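How to Track Down a Dropped Grip on a Two-Arm Bagging Cell

Every time an arm lets go of something it was supposed to hold, the same advice comes around: retrain the policy, turn up the grip force, buy new finger pads. I have tried all of it and I don't trust any of it as a first step. Our cell started dropping fruit in December, and we spent far too long on the software before anyone put a hand on a cable.

What follows is the procedure we use now. It is slow. You will want to skip to step 5, and I'd ask you not to.

Our setup is two arms facing each other across a table with a basket, a bag and some round fruit. The left arm picks, the right arm deals with the bag. If your cell does something else the order of the checks still holds, but the cable routing will be different.

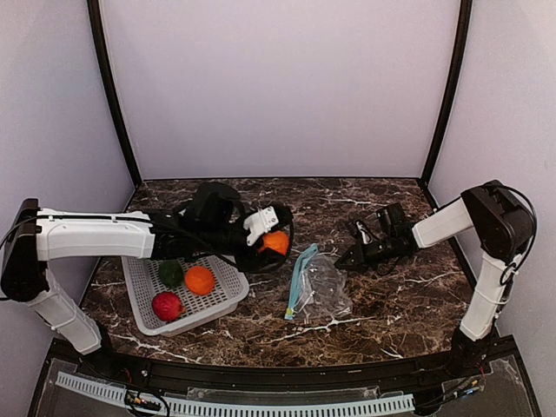 Fliltside Automation Group – Bench Notes

Before you start

Get the fault log for the last full session and a notebook. Paper is fine. You also need a hex key set, a flashlight, a roll of hook-and-loop strap and a second person who can reach the emergency stop while you are looking at the gripper.

That last item is a safety matter and I'm not going to soften it. When one of our grippers lost its signal, it opened. When the signal came back, it closed again with no warning on the screen, on whatever was between the fingers. The manual for our Terkel controller says the output is held off after a fault until it is cleared. Ours did no such thing. Maybe it was a setting, maybe it was the firmware. Assume yours will close too.

Step 1. Sort the drops

Write down each drop and what the arm was doing at the time. Don't let the software sort them for you. Our log called every one of them "grasp quality low", a phrase that told me nothing except that the fruit was no longer in the gripper.

We had 19 drops in one session. Going through them by hand, 14 came while the left wrist was turning on its way from the basket to the bag. Real grip problems don't wait for the wrist to turn. They show up when you lift.

Step 2. Check what the controller saw

Pull up the gripper current next to the commanded position. If the fruit slips, the current falls off while the fingers are still being told to close. If the connection goes, the reading jumps to zero or freezes on its last value. Ours froze.

The log will also have a fault code, and it may not mean much. We got 669, listed as "peripheral timeout". Jae-in Bang searched the code and found people blaming it on everything from the network switch to the power supply. I would treat the code as proof that something stopped answering and leave it there.

Step 3. Power down and look

Cut the power to both arms, at the supply. The stop button is not enough for this step. Support each arm with your free hand if the joints have no brakes.

Follow the gripper cable from the wrist back to the base with the flashlight. Look for:

- shiny or flattened spots on the jacket
- a clip that pinches the cable at one end of its travel
- a connector carrying the weight of its own cable
- a loop long enough to catch on the basket rim

Step 4. Move the joint by hand

With the power still off, turn the wrist slowly from one limit to the other and watch the cable the whole way. You want slack at both ends. If it goes tight anywhere, you have a suspect. If it hangs so low that it sweeps the table, you have a different one, and shortening it too far will take you straight back to the first.

Then bring both arms in over the bag and check again. A cable that behaves when an arm is alone can get in the way of its neighbor, and working close together over a bag leaves little room for either.
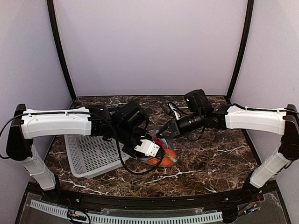
Both grippers in close at the bag, with the left arm's cable looping down over the table.

Step 5. Wiggle test, powered

Second person on the stop. Keep your fingers out of the jaws. Command the gripper closed on a piece of foam and flex the cable gently near each connector while the other person watches the current. Nine flexes per connector is our habit; pick your own number and stick to it.

Our fault showed up at the wrist connector. Pushing the plug toward the arm cleared it and letting go brought it back.

Step 6. Fix it, then doubt the fix

We swapped the cable for a Fandetti one with a locking plug, strapped it with slack on both sides of the joint and ran the same session again. No drops during the wrist turn. Two on the lift, and those I do believe were grip.

One clean session proves very little with an intermittent fault. The sales rep from Kong told us their strain relief "eliminates" this kind of failure. I asked for the test data and am still waiting.

Run the same job, with the same fruit and speed, for as long as it took the fault to appear the first time – longer if you can stand it. Change one thing per run. If you replaced the cable and raised the grip force on the same afternoon, put the force back and start over.

Keep the old cable, labeled with the fault code and the connector it came from. Ours is in the drawer under the bench.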